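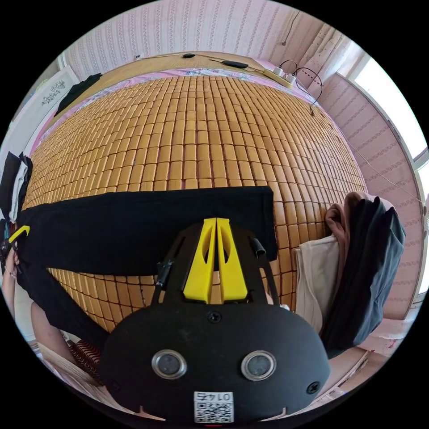

Upstairs bedroom, Ornano house: clothes on the bed mat

Print this page | E-mail this page

Search minutes Enter keyword Go

March 23, 2026
Minutes taken by Vasilică Munteanu

ORNANO HOUSE RESIDENTS' MEETING

1. Last minutes

Read and accepted with one correction. The shelf in the downstairs hall belongs to the Enache family and is not for general use.

2. Clothes and bedding in the upstairs bedroom

The main business of the evening. The upstairs bed is still where most of the folding gets done. Two people spoke in favor of keeping it that way, as the table in the kitchen is too small for trousers and there is always something on it. One person would like the bed clear by nine at night. Agreed that the bed can be used for folding during the day and must be clear by nine.

The tan mat stays on top of the pink sheet. There was a question about whether the mat should be rolled up before clothes are put down. Agreed to leave it where it is. The blocks give a flat surface and the mat can be wiped with a damp cloth. The sheet under it will be changed with the rest of the bedding.

Folded clothes go in stacks along the side of the bed. Clothes still to be folded are heaped on the other side and should be kept apart from the stacks. The middle is left open for whatever is being folded at the time. 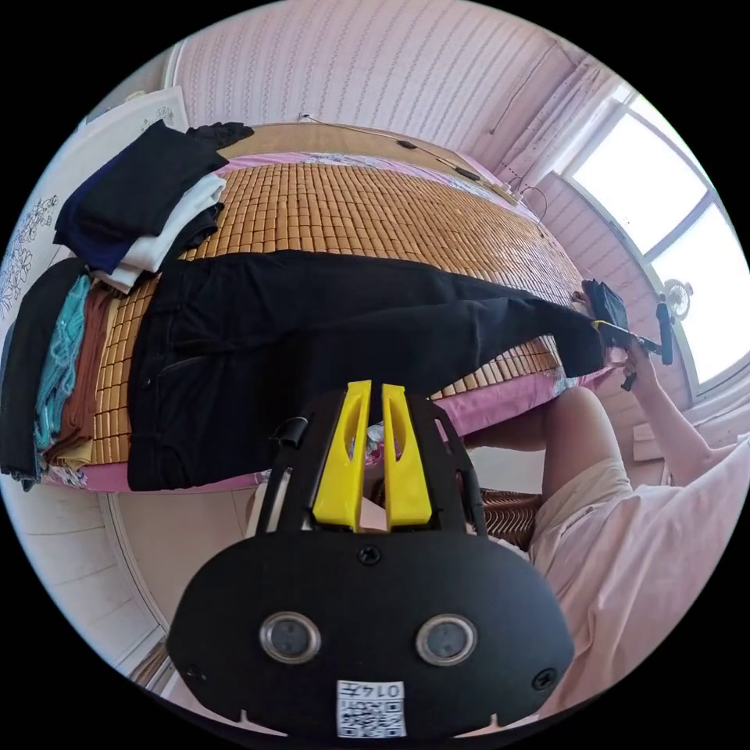
Trousers were discussed at more length than expected. The method agreed is to lay them out flat at full length across the mat, close the zipper, smooth out the pockets, bring one leg over the other and then fold up from the hem. Folding in thirds was preferred to folding in half, which makes them too long for the drawers. Anyone who wants their trousers hung should say so and supply the hanger.

Dark and light clothes may go in the same stack once they are folded. It was pointed out that black garments pick up lint from the towels. Towels will be folded separately, in the bathroom if there is room.

Stacks should be low enough that they don't tip over. If one does fall on its side, whoever finds it is asked to set it straight before adding more.

3. Drawers and storage

The Rireck dresser has been moved to the landing. The bottom drawer sticks. Vasilică Munteanu will take it out and rub the runners with candle wax. If this does not help, the drawer will be left empty until somebody can look at it properly.

Winter things are to be packed away when the weather allows. They will go in the storage bags already in the closet, and the bags will be labeled on the short end so they can be read without pulling them out. They come down again after August.

A request was made for a second laundry hamper. Approved, with a limit of 20 dollars.

4. Wallpaper

The striped paper on the pink bedroom wall was brought up again. Some would like a plain wall. Others like the pattern and do not want the work. No change for now. The headboard is not to be moved without asking.

5. Money

The house account stands at 2,000 dollars after the water bill. The payment to Tarent for the washing machine hose was 21 dollars and has been made. The receipt is in the folder.

6. Other matters

The hall light has been left on overnight several times. Last person up turns it off.

Spare buttons are in the jar on the kitchen windowsill. Please don't put coins in it.

The key to the linen closet is missing. Check coat pockets.

Next meeting after supper, in the kitchen. Drawers and the hamper to be carried forward.

Print this page | E-mail this page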